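Writing Cell Rules That Operators Will Follow

Marlene Hellwig drafts the internal operating standard for two-arm workcells at Varness. The current version runs to nine pages. The one before it was longer, and she says operators had stopped opening it.

"A rule has to be checkable from where the operator stands," Hellwig said. "If you need to open a log to find out whether you complied, it belongs in a different document."

The standard covers tabletop handling tasks and is divided into five sections: work area, start position, end effectors, cabling and stop conditions. Hellwig considers the first the most important. It requires the outer limit of the work area to be physical and visible.

"Tape on a tabletop wears off. A frame member stays where you bolted it."
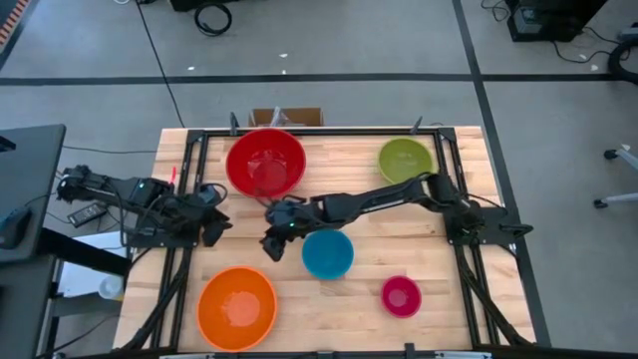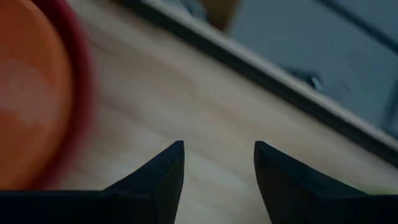 Two-arm cell with bowls on the table, and the view between the gripper fingers at the wrist.

The start position rule took the most revision. An early draft asked for object placement to be measured before every run. Operators at the Skilau site objected, and Hellwig agreed with them. The text now calls for a visual check against a reference sheet, with measurement reserved for acceptance tests.

On end effectors, the standard requires the fingers to be open and empty before a program is loaded. Finger faces are inspected every eight hours of operation and replaced in pairs.

"People replace one finger and keep the other," she said. "Then the grip closes off center and they go looking for a calibration fault."

Wrist views are treated as an aid. Under section four, an operator may not clear a stop on the basis of the wrist view alone. "It blurs when the arm moves, and it shows you a small piece of the table. Walk over and look."

Hellwig expects the next revision in October. It will add a clause on cable slack at the wrist.

Contact the editor | © 2025 Vuvex | Back to top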